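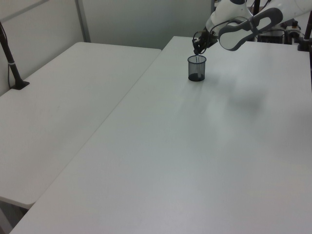

The two white tables, side by side at last, with the black mesh cup.

2 June 2022

So the tables are done. I know I have gone on about these tables for what feels like the whole spring, and I promise this is nearly the last of it, but I want to get today down while I still remember it (and while my back still hurts, as proof).

Up early, coffee on the back step, then straight in to face the mess. I'd left everything from the old desk in piles along the wall last night and told myself it would look better in the morning. It did not look better in the morning! It looked like a stationery store had been burgled by somebody who then changed his mind. Mamta stuck her head in, said "oh dear," and went away again to get more coffee, and to be fair she did bring me one.

The big table was easy. Nuwan and I had it up on its legs yesterday before supper. The smaller one was the trouble. I bought it secondhand from Rokeya back in October and it has been standing on its side in the hall ever since, with coats on it. She'd told me it was the same height as mine and I believed her, and it was, nearly, except for one leg that had been screwed in a bit further than the rest at some point in its life. I spent 30 minutes on the floor with a flashlight in my mouth turning that foot a tiny bit, standing up, running my hand over the join, getting back down, turning it the other way. Nuwan sat in the good chair and told me "up a hair" and "down a hair" and ate a banana. He says that was supervising.

But the join is lovely now. It's just a thin straight line, and I can slide a sheet of paper from one table to the other and it doesn't catch. I must have done that a dozen times. I did it again after lunch for Dilani, who was polite about it.

I went back and forth on which way to put the small one. It's shorter than the big one, so you either line up one end and get a big step at the other, or you let it stop short at both ends, and I'd drawn it out lined up at the back. Then we pushed it in on the left without really measuring and it stopped short at both ends and I liked it better. The rounded corners look like they're meant to be there that way. I keep walking past that side and not hitting my hip, and after years of the old desk with its nasty square corner I am very happy about that. I still have the bruise from last week.

Then the sorting. I gave myself 60 minutes with the kitchen timer and ran over, of course. Everything had to be put in a pile for the tables, the drawer, the closet or out. I was pretty brave with the "out" pile to begin with. Dried markers, a stapler that had been jammed since we moved in, all those hotel pens that write for half a line and then quit, a Roltix catalog I'd kept for one page and couldn't find the page. Then I got to the letters and slowed right down, because you can't throw out a letter without reading it first, and there was one from Imtiaz from when he was living over the bakery and trying to learn the accordion. I read it out loud to Mamta. It's in the drawer now. The whole bundle is in the drawer now, so that's the drawer full, and I'll have to think again about where the tape and scissors go.

The pen cup was the only thing I let back up onto the white. I used to have four of them, can you believe it, plus a jam jar, and every one of them was so stuffed you couldn't pull out a pencil without two more coming along for the ride. I kept the black mesh one. It's the plainest but I like that you can see through the sides, so there's no hiding junk at the bottom. I washed it in the sink with the old toothbrush and the water came out gray, which was a little embarrassing. It lives toward the far side of the big table, a bit right of the middle, so I can reach it without it being under my elbow. One slim thing standing in it looks so elegant that I don't want to add any more. I'll have to, I suppose. Dilani says give it a week and it'll be packed to the rim again, and she has known me a long time.

She stayed for lunch, by the way, lentil soup and the end of the bread. We ate in the kitchen because I wouldn't let anyone put a bowl on the new surface. "You're going to be like this now?" she said. Yes, for a few days I am! She was telling us about her job at Navaratnam, and how they've moved her desk again, the second time this year, to a spot right by the copier, and she's being very calm about it in a way that makes me think she is not calm.

After she left I wiped everything down with vinegar and water, twice, and then went over it with a dry towel. White shows every crumb and every fingerprint, Rokeya did warn me. I'm choosing to see it as good for my character. I should get a couple of soft cloths and keep them close by, and maybe a mat for when I'm using glue. Must not use glue directly on the table. Writing that down so I can't say I didn't know.

Things still to do: the hall, which now has a table-shaped bare patch and a heap of coats with nowhere to go. Hooks, I think. Nuwan has a box of them left over from his place and says I can have the lot if I come and get them. The "out" pile needs to go down to the curb before I start fishing things back out of it (I already rescued the brass ruler). And I owe Rokeya a cake for the table, since she would only take half of what I offered her. She likes the lemon one. I need lemons.

I sat there a while this evening with nothing to do, just leaning on my elbows with one on each table, feeling for the seam. Mamta asked what I was working on and I said nothing yet. Then I wrote the grocery list, very neatly, and put the pencil back where it belongs. Lemons, eggs, dish soap, soft cloths. Call Imtiaz and ask about the accordion.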